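Flultley レンズケース&洗浄セット 商品ページ

在庫あり 当日発送は14時まで
品番 FL-204
ブランド Flultley(フルトレイ)
取扱 Nonderstead オンラインストア

コンタクト用のケース、ピンセット、装着スティックのセットです。カラコン、クリアレンズどちらも可。ソフト専用。ハードの方は下の「ハードレンズの方へ」を先に読んでください。

カラー
ミルク/スモークグレー/ミント
※ミントは8月入荷分で一旦終了、次回未定。残りわずか。

セット内容
レンズケース(左右色分けキャップ)1
シリコンチップ付きピンセット 1
装着スティック 1
収納ポーチ 1
説明書(日本語・英語)

洗浄液は入ってません。別売り。よく聞かれるので先に書いておきます。

サイズ・素材
ケース本体 ポリプロピレン
キャップ ポリプロピレン、パッキンはシリコン
ピンセット先端 シリコン
装着スティック 先端シリコン、軸ABS
ポーチ ポリエステル、内側に薄いコーティング
セット総重量 106g(箱含む)

旧型からの変更点
キャップの溝が深くなりました。前のは濡れた手だと回しにくいという声が多かったので。パッキンも厚めに。左右の表示はL/Rの刻印のみ、以前のシールは廃止。剥がれるので。ポーチのファスナーの向きが逆になってます、不良ではありません。
旧型のキャップは新型のケースに合いません。キャップだけの交換用を買う方は品番の末尾を見てください。204が新型、それ以外は旧型。

使い方 ざっくり
1 手を石けんで洗って、よくすすぐ。糸くずの出ないタオルで拭く。
2 ケースに新しい洗浄液を入れる。線まで。
3 ピンセットでレンズの端を軽くつまむ。真ん中はつままない。
4 裏表を確認。ふちが外に反っていたら裏。
5 スティックの先に乗せて装着。慣れない方は指でどうぞ。
6 外したらこすり洗い、すすぎ、保存。洗浄液の説明書の時間を守ること。

水道水でのすすぎ、保存は絶対にダメです。ケースも水道水で洗いっぱなしにしない。洗浄液ですすいで、ふたを開けて自然乾燥。
つぎ足しもダメ。毎回捨てて入れ替えてくださいい。

交換の目安
ケースは3か月。見た目がきれいでも替えてください。
ピンセットとスティックは先端が白っぽくなったり、ベタついたり、裂けたりしたら終わり。シリコンチップは外れますが、チップ単品の販売は今のところなし。要望が多ければ考えます。

ハードレンズの方へ
このピンセットは使えません。レンズに傷がつくことがあります。ケースも深さが違うので不可。ハード用は Molefe のホルダー付きケースを扱ってます、カテゴリの「ハード用ケア」から。在庫少なめ。

ワンデーの方
ワンデーは保存して再使用できません。なのでケースはいりません。ピンセットとスティックだけ欲しいという方は単品ページへ。セットより少し割安。

お客様レビューより
「キャップがちゃんと閉まる。かばんの中で漏れなくなった」
「ピンセット思ったより小さい。爪長いので助かる」
「ポーチが薄い。もう少しクッション欲しい」
「ミント、写真より青っぽいかも。嫌いじゃない」
「スティックは私には合わず。結局指。ケースは毎日使ってる」
「母の分も追加で注文。L/Rの刻印がもう少し大きいといい」

色味はモニターで変わります。ミントについてはたしかに青寄り。返品理由としては受けられないので、気になる方は先に問い合わせを。ポーチの厚みはメーカーに伝えました。

仕入れ担当より
担当のTumelo Tshabalalaです。去年まで扱っていた Plandmont のセットが終売になり、代わりを探してこれにしました。似た商品を並べて、キャップの閉まり具合とピンセット先端の柔らかさで決めてます。値段は少し上がりました、すみません。Plandmontのケースをまだお持ちの方、交換用キャップの在庫はもうありません。問い合わせいただいても出せないです。スモークグレーは汚れが見えにくいので、個人的にはミルク推し。

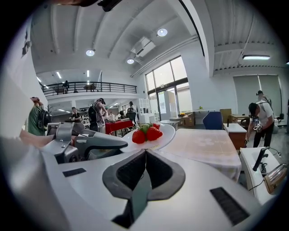

カテゴリ:ケア用品 > ケース・ピンセット

送料・お届け
全国一律、メール便。ポスト投函。日時指定は不可、指定したい方は宅配便を選んでください(差額かかります)。
まとめ買いは同じ箱で送ります。レンズ本体と同時注文の場合、レンズの入荷を待って一緒に発送。先に欲しい方は分けて注文お願いします。後からの分割は対応できません。
離島は遅れることあり。
住所の番地抜けが最近多いです。確認のメールに返事がないと発送できません。

返品・交換
未開封に限り、到着後14日以内。衛生用品のため開封後は不可。
初期不良は開封後でも対応します。キャップの割れ、パッキンの欠け、入れ忘れなど。写真を付けてメールください。電話だと状態がわからないので、メールで。
ポーチの縫い目の多少のズレは不良に含みません。

注意
・目に痛み、充血、かすみがあるときは使用を中止して眼科へ。
・レンズの使用期間、装用時間はレンズの説明書どおりに。
・ピンセットを目に近づけないこと。レンズをケースから出すためのもので、目から外す道具ではありません。
・ケース、スティックの貸し借りはしない。
・熱湯消毒、電子レンジ、食洗機は不可。変形します。
・小さなお子様の手の届かない所に。
・車内に置きっぱなしにしない。夏は特に。

よくある質問
洗浄液はどれでもいい?
ソフト用なら基本どれでも。ただし過酸化水素タイプは専用ケースが必要なので、このケースでは使えません。

飛行機に持ち込める?
ケースは問題ないはずですが、ピンセットと液体は航空会社に確認してください。当店では判断できません。

ラッピングは?
やってません。

ケースだけの追加は?
できます。単品ページで色を選んでください。ミントは単品も残りわずか。

領収書は?
マイページから出せます。発送後に表示。宛名は一度だけ変更可。

関連商品
Flultley ケース単品
Flultley 装着スティック単品
Flultley ピンセット単品
Molefe ハード用ホルダー付きケース
ソフト用洗浄液 トラベルサイズ

ページ更新 2025年9月10日
価格、仕様は予告なく変わることがあります。誤字あったら教えてくださいm(_ _)m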